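The spare fingers are going to ruin us

I sat down in May to write the budget for the serving counter and allowed one line for the robot and one for "misc." Duygu Ersoy, who has bought equipment before, laughed at "misc." for longer than I thought polite.

So now there are 22 lines. Finger covers get their own, at 6 pairs, and ours are scuffed enough that I've stopped arguing. Stirka quoted us $503 for a second wrist camera, shipping to Trevville extra. Maes hasn't quoted anything, but they did send a calendar.

The cheap stuff is what got me. Teal spoons, for one. You'd think a spoon is a spoon, until you change the handle and have to teach the gripper all over again, so I'm buying 2 boxes of the same kind and hiding one from Touran Karimi. Napkins we take from the office. The plates are still under "misc.," which I put back in when Duygu went to lunch.
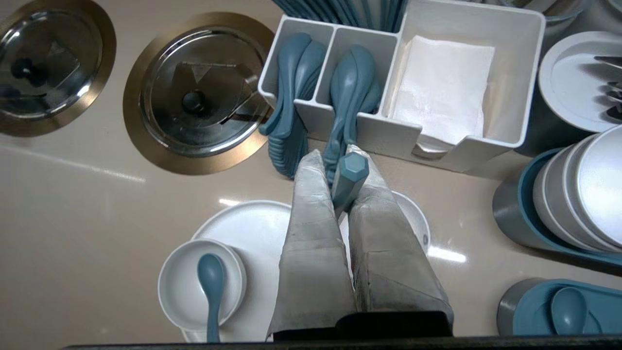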